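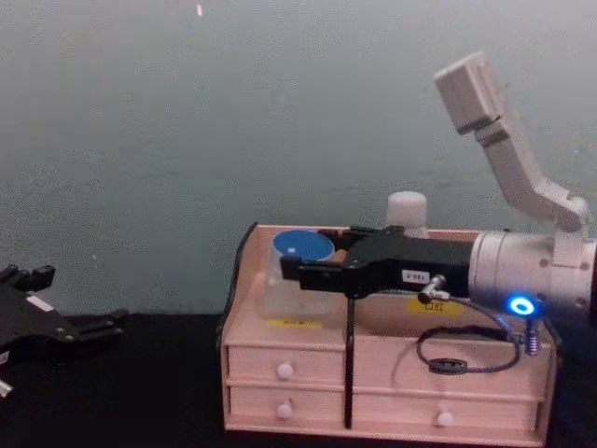

Recording a Demonstration by Remote Control

This page sets out the procedure for recording tabletop demonstrations at the Gorkside station. It applies to operators who have completed the Pindon safety module.

Before you begin

Confirm that both arms are powered and that the emergency stop is within reach. Place the drawer organizer on the black table surface with its knobs facing the operator. Check that cables near the grippers have enough slack for a full turn of the wrist.

Recording

1. Open a new session in Amel and select the task "Retrieve container from top compartment."

2. Move both leader handles to the start position and hold them still until the status bar turns green.

3. Bring the right gripper in above the open compartment. Keep the fingers level and approach the container from the side.

4. Slow down before contact. Close the fingers on the container below the lid, then lift straight up.

5. Set the container down on the table, open the fingers fully, and return to the start position.

6. Press Stop, then mark the episode Keep or Discard.

A full set consists of 50 kept episodes. Move the container to a different spot in the compartment after each one. Do not correct a failed grasp by hand while recording is active; discard the episode and start again.

After the session

Upload the set to the Thorlacius archive before leaving the station. Episodes longer than 33 seconds are flagged for review and may be returned to the operator. Drawer tasks are covered in a separate procedure.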